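Unit 4: Clearing and Resetting a Shared Tabletop
Course handout, Domestic and Workplace Organisation
Module leader: Encarnación Pastor
Practical supervisor: Dinesh Kanaujia

4.1 Purpose of the unit

Students are required to show that they can clear a shared table of small items, assign each item to a category and return the surface to general use. The unit carries 60 marks. A written account of no more than 2000 words is to be submitted to Nidia Restrepo by the last Friday in May.

For the purposes of this unit, a small item is any object that can be lifted with one hand. Three categories are used: desk items, play items and unidentified parts. A cup that holds other things is entered as one desk item, together with its contents. Soft toys are entered as play items whatever their size. Any component whose use is not known to the student is set aside and entered as unidentified; it must not be thrown away. The table below has a pale pink pig plush toy on it, and a black cup with a white stick-like object leaning out of the top.

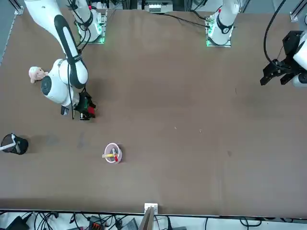
4.2 Order of work

Items are dealt with singly. Each is lifted clear of the surface before it is moved, as dragging marks a matt finish. Soft items are removed first, followed by small hard items such as blocks. Upright containers are left until last and are carried by the body, never by the rim.

Students working in pairs should agree beforehand which side of the table each will cover. Items lying near the middle fall to whichever student is closer.

4.3 Condition of the surface

Once most items have been removed, the surface is inspected and its condition recorded. Scuffs and pale specks are to be noted separately, as the former are permanent and the latter may wipe away. Cleaning is not assessed in this unit.

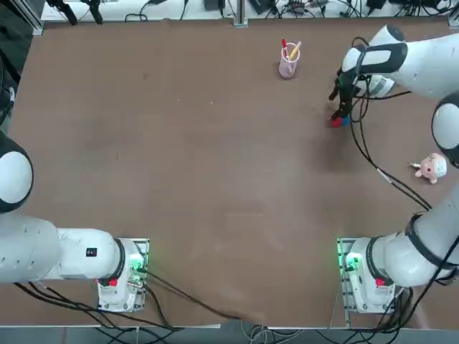 Fig. 2. Reddish-brown tabletop with faint scuffs and small pale specks; translucent pink pen cup and small red and blue block.

4.4 Record sheet

Record sheets are available from Room 838. Completed sheets must be countersigned by the practical supervisor before the written account is submitted.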